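Velik自行车队 赛季末工作会议纪要

时间：2021年11月2日，下午
地点：车队仓库二楼
出席：队务、教练组、机械组、医务、后勤各一人，教练组另有一人电话接入（信号不好，中间断了两回）
记录：队务

一、上次纪要
无修改，通过。备用轮组那条还挂着，见第四项。

二、赛季回顾
教练组先讲。春季石板路赛没达到预期，两场都在最后一段爬坡前掉出主集团，位置太靠后，不全是腿的问题。夏天好些，Lulden绕圈赛拿了第三，山地分段有一次突围坚持到最后五公里才被追上。秋天基本靠年轻队员撑着，主力里两个感冒，一个锁骨刚好。
医务补充：锁骨那位可以正常训练，冲刺对抗先不做，12月再拍一次片子。
讨论了一下要不要把石板路赛从明年主目标里拿掉。意见不一致。教练组坚持保留，理由是队里现在有两个人适合这种路面，不骑可惜。后勤觉得花费太大，一趟下来车、胎、住宿全是钱。最后：保留一场，另一场看邀请情况在定。

三、冬训营
地点两个备选，Villca和Stoveck。
Villca：暖和，路好，车少。贵，机票现在就在涨。营地海拔1840米，教练组喜欢，医务提醒头几天强度要压住，上次有人第二天就去做间歇，后面一周都没缓过来。
Stoveck：近，开车能到，器材不用托运。问题是下雨，去年那边连着下，最后大半时间在室内骑台。
表决，Villca多数通过。时间定12月上半月，具体日期等机票。
预算报的是人均约241欧一晚，含三餐，不含按摩师那间房。有人问能不能不含午餐，反正都在路上吃。后勤去问。
房间两人一间，名单教练组排，有意见私下说，不要在群里吵。
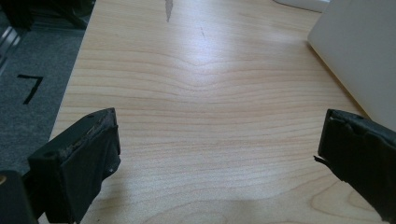

训练内容大框架：前几天只骑有氧，中间加力量，最后几天做一次计时赛模拟，按赛道长度完整骑一遍。领骑列车的配合也放在这时候练，今年几次冲刺都是最后一公里散掉的，带冲的人走得太早，后面的人卡在别队中间出不来。教练组会把Lulden那场的录像剪一下发大家，出发前看完。
电话那头提出每天骑行时间是不是写死，答：不写死，看功率和心率，也看天气。

四、器材
备用轮组还是没到，供货那边说还要等，没给准日子。机械组建议先用旧的翻一遍轴承，训练够用。同意。
石板路用的宽胎，今年剩的先清点，老化的直接扔，不要再留着“应急”。
计时车把位要重新做，三名队员反映前臂垫太窄。机械组出发前约时间，一个一个来，每人留够半天。
变速电池充电的事再说一遍：谁的车谁充，赛前一晚机械组统一检查，不负责补充。今年有一场发车前十分钟才发现没电，不能再有。

五、明年赛历（初稿）
开季赛去两场，强度低的那种，让新人先跑。
春季石板路一场（见第二项）。
Lulden绕圈赛确定参加，主力阵容。
夏天多日赛申请已交，等回复。如果没有名额，就改去Stoveck的山地三日赛，报名截止较晚，来得及。
国内锦标赛前一周不排任何比赛，教练组强调了两次。

六、其他
- 队服供应商换不换，没时间谈，下次。
- 队车二号车顶架松，后勤送修，修好之前不上高速。
- 补给袋别再用那种细带子的，赛中接不住，后勤换宽的。
- 新人合同还差一份签字，队务跟。

待办
后勤：机票、午餐问价、二号车、补给袋
机械组：旧轮组、清点宽胎、约把位
教练组：房间名单、录像、训练计划第一稿
医务：复查预约，冬训营药箱清单
队务：合同，本纪要发群

下次开会等机票定了再通知，应该在出发前。散会时六点多，比原定晚了。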